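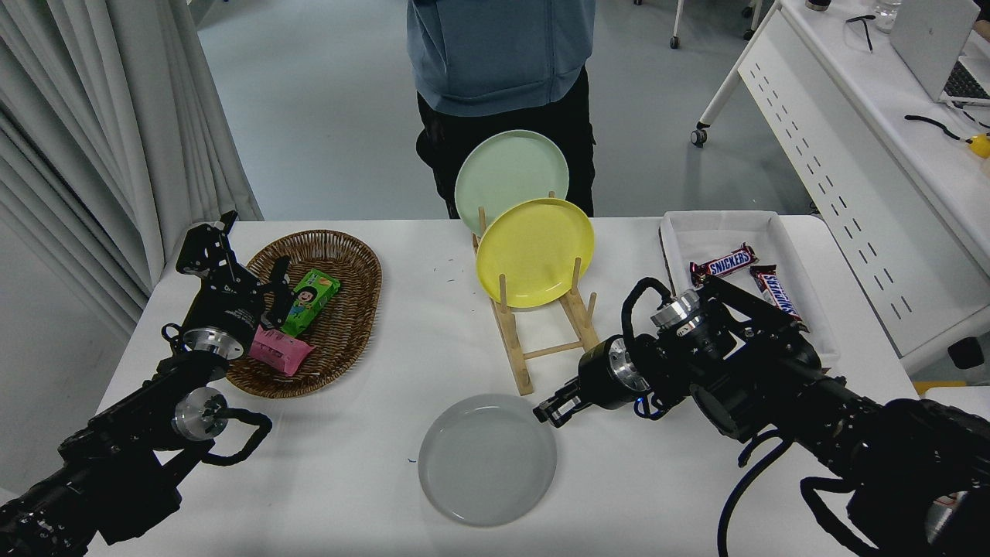 Fig. 6. Table laid out with the snack basket, dish rack and lined tray

6. Setting up the Trisside snack table

Now for the fun part! With the table in place you can give everything a home, and it only takes about 16 minutes (less once you've done it a couple of times).

1. Wipe the tabletop and let it dry. Small ink marks won't affect anything, so don't scrub at them.

2. Put the wicker basket on the left. Packets can stand up or lie flat, whichever lets you see what you've got.

3. Stand the wooden dish rack in the middle, pegs upwards. Slot the plates in on edge, one behind the other – we love the mint green behind the yellow!

4. Keep one plate out, flat on the table in front of the rack. The grey one in Fig. 6 is ready for serving.

5. Line the white tray and set it on the right for chocolate bars. Two Snickers fit with plenty of room to spare.

Note: Jarmo Sjöberg, who tested this layout with us in March, swaps the basket and tray over if he's serving from the other side. Works beautifully.

Caution: Don't soak the rack or the basket. Use a damp cloth and dry them straight away.

Spare pegs for the rack can be ordered under part number 1355. For changing a peg, see section 7.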